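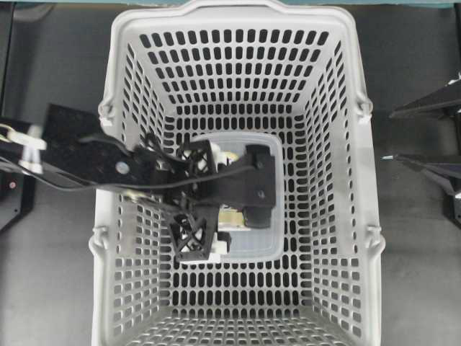

**Porte ouverte Nukville : quelle géométrie de doigts pour un bac translucide posé au fond d'un panier ?**

Posté par **ajourage** dans *Préhension / effecteurs*

J'ai assisté en janvier à la démonstration de l'atelier Clodero, à Nukville. Le poste consiste à manipuler un bac translucide à coins arrondis, garni de petits articles emballés, au fond d'un panier en plastique gris clair à parois ajourées. Le bras entre par le côté gauche, au-dessus du rebord. L'effecteur est une pince à deux doigts en treillis.

Je dois préparer un poste comparable pour notre plateforme pédagogique et il me manque trois éléments :

1. L'intérêt d'un doigt en treillis par rapport à un doigt plein de même longueur.
2. La méthode pour éviter le contact entre l'avant-bras et le rebord du panier.
3. L'influence du fond ajouré sur la localisation du bac.

Masse du bac garni chez nous : 400 g. Le temps de questions était limité et je n'ai pas pu obtenir ces points sur place.

---

**treillis_et_cie**

Pour le point 1, un treillis triangulé se déforme sous l'effort latéral et suit en partie la forme de la pièce. L'effort est mieux réparti sur une paroi mince. En contrepartie, la position de l'extrémité est moins bien connue en charge. À 400 g, je commencerais par un treillis avec embout rapporté et je mesurerais la flèche avant de fixer la consigne de serrage. Un doigt plein convient si le bac a un rebord rigide et que la prise se fait sur ce rebord.

Pour le point 2, définir le panier dans la scène de collision comme quatre parois inclinées et un fond, sans modéliser les ouvertures. Ajouter une marge de 30 mm au-dessus du rebord pour l'avant-bras. Imposer ensuite un point de passage à la verticale du bac, puis une descente lente. Ne pas oublier le volume des câbles : sur ce type de montage, ils courent sur le dessus du bras et font une boucle près du poignet.

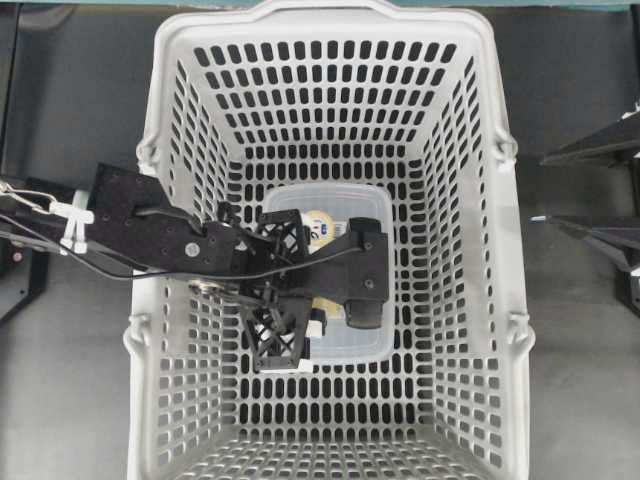

*Cahiers Starthorpe, nº 134, p. 30*

Le numéro ci-dessus traite du passage des câbles et des zones interdites. La partie sur l'étalonnage est courte.

---

**melnychuk_banc2**

Point 3 uniquement. Un bac translucide laisse voir les fentes du fond, et une détection de contours simple les confond avec le bord du bac. Deux solutions chez nous : éclairage rasant, ou recherche du rebord dépoli sur une image dont la texture périodique a été filtrée. Sur 200 essais avec la seconde, les erreurs restantes venaient presque toutes de bacs placés contre une paroi.

Si la caméra est au poignet, vérifier aussi que les doigts ne masquent pas le côté du bac qui sert de référence.

---

**pupitre_nord**

On fait la même chose avec une ventouse, c'est plus simple.

> **ajourage** : Le bac est ouvert sur le dessus, la ventouse n'a pas de surface de prise. Merci pour les deux autres réponses, je pars sur le treillis et la marge de 30 mm.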